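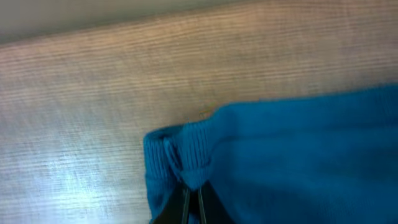

Category: Talks & Events / Automation Safety

Speaker notes - "Holding Without Knowing It: A Grip-Release Fault in a Two-Arm Folding Cell"
Percy Guzmán, Evthorpe

Slide 1. Title. Say name, say Evthorpe, say that questions can wait until the fault tree. Mention that Gramgate supplied the controller and has read these notes.

Slide 2. What failed. In June the left arm of the Stomar cell stayed closed on a garment after an open command. The controller logged the gripper as open. The planner took that as permission to move and started a retract at full transfer speed. The garment was still attached and reached across to the right arm, which had hold of the other end. Neither arm stopped until the right wrist joint tripped on torque.

No one was hurt. An operator had a hand inside the work area 2 minutes earlier, clearing a sock. Pause here.

Slide 3. The log. Read the sequence slowly:
- open command sent
- open status returned after 200 ms
- retract begins
- torque rise on right wrist
- trip

The status line is the problem. It was produced by a timer. The firmware waited 200 ms after any open command and reported success. Finger position was being measured the whole time and was written to a different log, which the planner did not read.

Slide 4. Why it had not shown up before. The cell had completed 1,244 folds on the old settings. Most were flat cotton, which falls away from the fingers even on a partial opening. Knits behave differently. A ribbed edge bunches up between the tips and wraps the sides, and it can stay put at an opening that would drop a T-shirt.

Slide 5. Cell layout.

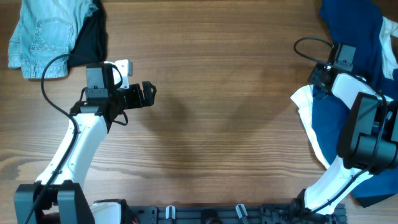 Clearance was the second thing the review looked at. The original risk assessment treated the arms as separate machines with a shared table, and the distance between the grippers was taken as the safety margin. The strip of bare wood between the two grippers is that margin, and it holds only while neither arm is connected to the other by cloth. Point out the cable loops near both grippers as well. A garment under tension can sweep through a loop, and a snagged cable was listed nowhere in the assessment.

Slide 6. Fault tree. Two branches:
1. Release reported but not measured. Root cause, firmware.
2. Tension between arms not detected. Root cause, the torque limit was set per joint for collision with a rigid object. Cloth loads up slowly and stayed under the limit for most of the pull.

Expect a question on whether the motor was at fault. It was tested on the bench and met its specification. The fingers did begin to open - they stopped short on fabric.

Slide 7. Changes made.
- Open status now comes from measured finger position.
- If the position is not reached, the arm holds still and asks for an operator.
- First part of every retract runs at reduced speed, with wrist torque compared against the unloaded value.
- Both arms stop if either one stops. Before June they did not.
- Cables re-routed closer to the links. Costache did this work and the drawings are theirs, so refer requests to them.

Slide 8. Still open. Measured position does not prove that cloth has dropped. A loose thread caught on a fingertip passes the position check. The torque comparison should catch a heavy garment and will probably miss a light one. We do not have a good test for this yet. If anyone in the room does, get their contact details.

Slide 9. Leave the log extract on screen during questions. Skip the backup slides unless asked about guarding.

Last updated: 16th December

Sign up for our monthly newsletter to get new talks and slide notes by email. You can unsubscribe at any time.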